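Buns going wrinkled and yellow after steaming
Bread and Doughs > Steamed

destlow_mill
Posts: 23
Batch of 14 on Monday, all wrinkled within a minute of opening. Flour is 9% protein, hydration 52%, instant yeast at 1%. Second proof 40 minutes at room temperature, then steamed 13 minutes from boiling. Electric base, perforated tray.

M. Zamfir
Moderator
Overproofed. At 1% yeast I stop the second proof when the bun feels light and a dent fills in slowly. In May that was 25 minutes in my kitchen. 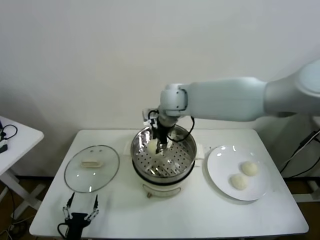 I also sheet the dough until the surface is smooth, usually 19 passes. Large gas bubbles under the skin collapse first and leave the dimples you describe.

lelthorpe
Disagree on the proof. A wrinkled skin with an even crumb inside is a cooling problem. Cut the heat, wait five minutes, then open a crack. Check the crumb before changing the dough.

destlow_mill
Crumb is even except near the base, where it is dense. I open straight away.

lelthorpe
Then change the resting time first and nothing else. One variable per batch.

M. Zamfir
Dense at the base can also be condensate. I would still shorten the proof – but fine, test the rest first.

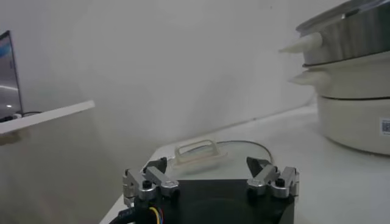 pukemo
Does the yellow color come from the same fault?
No, separate cause. It is usually too much baking soda or powder, or an unbleached flour.

destlow_mill
Unbleached, no soda. That covers the color. Will run the five-minute rest at the same proof and post the crumb.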